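Zusura 黑色台面工作桌使用评测

本中心教学准备室于8月6日完成一批工作桌的更换,选用Zusura品牌黑色台面款,由Kimaro负责供货及安装。经过一段时间的日常使用,现将评测意见公布如下,供各部门在9月申报采购计划时参考。

一、台面。该款工作桌采用深色台面,前沿配有白色边条。准备室所用器具多为白色,包括瓶、杯、托盘及小型支架,置于黑色台面上轮廓清楚,取放时易于辨认。倒放的杯、瓶在台面上亦较为醒目,清点工作因此简便不少。
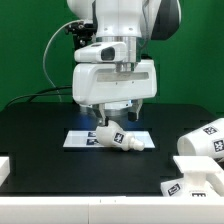 二、清洁。深色台面对指印和浮尘较为敏感,在侧向光线下尤其明显。使用部门反映,每日工作结束后须以软布擦拭一遍,方可保持整洁。白色边条应同时擦拭,接缝处不宜使用硬质毛刷。

三、承重与稳定性。供货方标明单桌承重35公斤,日常摆放器具远未达到该数值。桌脚调平后未见晃动,安装过程用时20分钟,所需工具随箱提供。

四、价格。单张售价700元,高于此前使用的Stulum同尺寸产品。Risaslow亦有类似款式,但仅提供浅色台面,摆放白色器具时对比不足,本次未予选用。

五、不足之处。桌面未设防滚边沿,圆柱形器具侧放时须另行固定或置于托盘内。说明书对边条更换方法的叙述过于简略,建议厂方补充图示。

综合评定为良好,适用于以浅色器具为主的准备室和展示区域。对清洁频次有限制的部门,申报前宜先行试用。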